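Cómo recuerda un ordenador: la memoria RAM

Un ordenador necesita guardar información en dos lugares distintos. El primero es el almacenamiento, que puede ser un disco duro o una unidad SSD. Allí quedan los juegos, las fotos y los trabajos del colegio, incluso con el aparato desenchufado. El segundo es la memoria RAM. Su nombre son las iniciales en inglés de "memoria de acceso aleatorio".

Acceso aleatorio significa que el ordenador puede leer cualquier dato directamente, sin pasar antes por los anteriores. Una cinta de casete funciona de otra manera: para escuchar la última canción hay que avanzar la cinta hasta ella.

La RAM es la zona de trabajo del procesador. Al abrir un programa de dibujo, el ordenador copia desde el almacenamiento las partes que va a usar y las coloca en la RAM. El procesador lee y escribe en ella mucho más deprisa que en un disco.

Bits, bytes y celdas

La unidad más pequeña de información es el bit. Un bit vale 0 o 1. Ocho bits forman un byte, y en un byte cabe una letra sencilla, por ejemplo la A. Un cuento de 500 letras sin tildes, contando los espacios como letras, ocupa 500 bytes.

Dentro de cada chip de RAM hay una cuadrícula de celdas. En el tipo más común, llamado DRAM, cada celda contiene un condensador diminuto, que almacena carga eléctrica, y un transistor, que actúa como interruptor. Con carga, la celda suele representar un 1. Sin carga, un 0. Cada celda se localiza por su fila y su columna, como una casilla en el juego de los barcos.

Los condensadores pierden carga poco a poco. Por eso un circuito lee las celdas y las vuelve a cargar muchas veces por segundo. Esta operación se llama refresco.

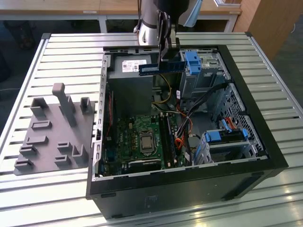 ¿Qué ocurre con los datos de la RAM cuando se apaga el ordenador?

Se pierden. Sin electricidad no hay refresco y las celdas se descargan. Se dice que la RAM es una memoria volátil. Al pulsar "Guardar", el programa escribe el trabajo en el almacenamiento, donde se conserva.

Los módulos

Los chips de RAM de muchos ordenadores de sobremesa van soldados a una placa alargada llamada módulo. El borde inferior tiene contactos metálicos y una muesca. La muesca debe coincidir con un saliente de la ranura, de modo que el módulo solo entra en una posición. Los módulos DDR4 para ordenadores de sobremesa tienen 288 contactos. Los de distintas generaciones, como DDR3 y DDR4, no son intercambiables.

Cuando la RAM se llena, el sistema puede trasladar una parte de los datos al disco. El ordenador sigue funcionando, pero va más lento. Cerrar los programas que no se usan libera espacio.

Vocabulario

Byte: grupo de ocho bits.
Procesador: componente que ejecuta las instrucciones.
Refresco: recarga periódica de las celdas de la DRAM.
Volátil: que pierde los datos al quedarse sin electricidad.

Texto: Clem Maihi. Revisión: Rimantas Grīnberga.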